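Urkau two-arm table kit: what you get, and how it did at our open day

I run the shop page for Urkau, so of course I like the thing, but the September open day sold me on it all over again! We had it going from 11 in the morning, with Obed Asante at the controls and people crowding in with coffee (thank you, Piduvport, for the room). The job was clearing up after a meal: rice on a black tray, cups in a dish rack, one arm on each side.

Irja Heiskanen kept asking about the rice, and fair enough, grains get everywhere. I was more taken with the rack, what with those pegs and a pink cup lying on its side in there. 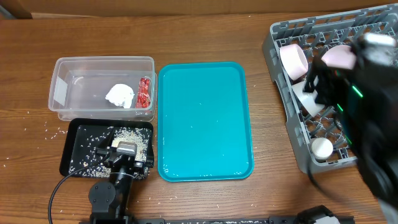

What's in the kit

Two black arms with grippers, the rail, cables and a printed setup guide. Trays, rack and cups are yours to bring – any kitchen stuff will do.

Visits

Want to try it yourself? Write to Jennylyn Cabanatuan and she'll book you a 30-minute slot. Groups of up to 9 are fine.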